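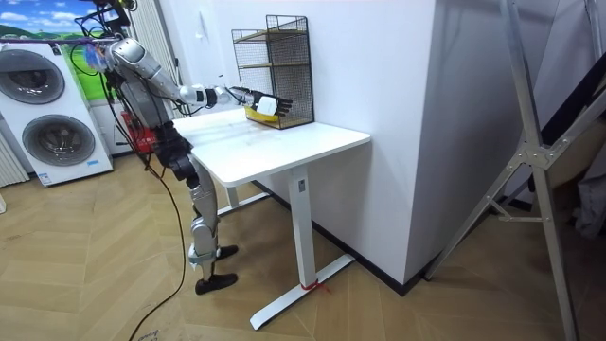 Sodton Adds Desk and Mesh Organizer to Home Office Range

Home | Products | News | Stores | Contact

By Fadwa Radwan, Sodton press desk
July

FORNUVCOMBE – Sodton, the home office furniture maker, is adding two pieces to its Anusow range this month. They are a white desk with rounded corners and a tall black wire mesh organizer meant to sit at the back of it. Both go on sale in July at the Fornuvcombe store and through the company's regular dealers.

The desk has a rectangular top with a light surface texture. The leg is a single upright on a T-shaped foot that runs front to back, so there is no crossbar at the front to knock a shin on. Sodton tried 4 versions of the foot before settling on this one.

The organizer is a metal grid box, open at the front, with two thin wooden shelves that split it into levels. It is made for people who work at a desk against a wall and want small items off the work surface but still within arm's reach. The bottom level takes a tray, shown here in yellow. The open front means the tray can stay where it is while things are dropped in or picked out.

"We asked customers what was on their desks at the end of the day, and most of it was small," said Fadwa Radwan of Sodton. "Erasers, clips, chargers, keys. A drawer hides those things and then you can't find them. We wanted a place you could reach into without getting up."

The company suggests keeping the lowest level for things used every day, the middle one for paper and notebooks, and the top for whatever is needed once a week or less. The organizer should stand on a flat surface with its back to the wall.

The desk comes in one size and is delivered flat. Assembly takes two people and the hex key in the box. The organizer arrives assembled apart from the shelves, which slide in from the front. Trays are sold singly – buyers can pick yellow, white or gray.

Both pieces carry a 10-year guarantee on the metal parts. Spare shelves and trays will be stocked for as long as the range is sold.

Dealers who want display pieces should write to the Sodton trade office before the end of July. The Fornuvcombe store opens at 9 a.m.

Recent news
Yimer shelving now in two depths
Anusow desk lamp back in stock
Fornuvcombe store extends parking
Care guide for wooden shelves updated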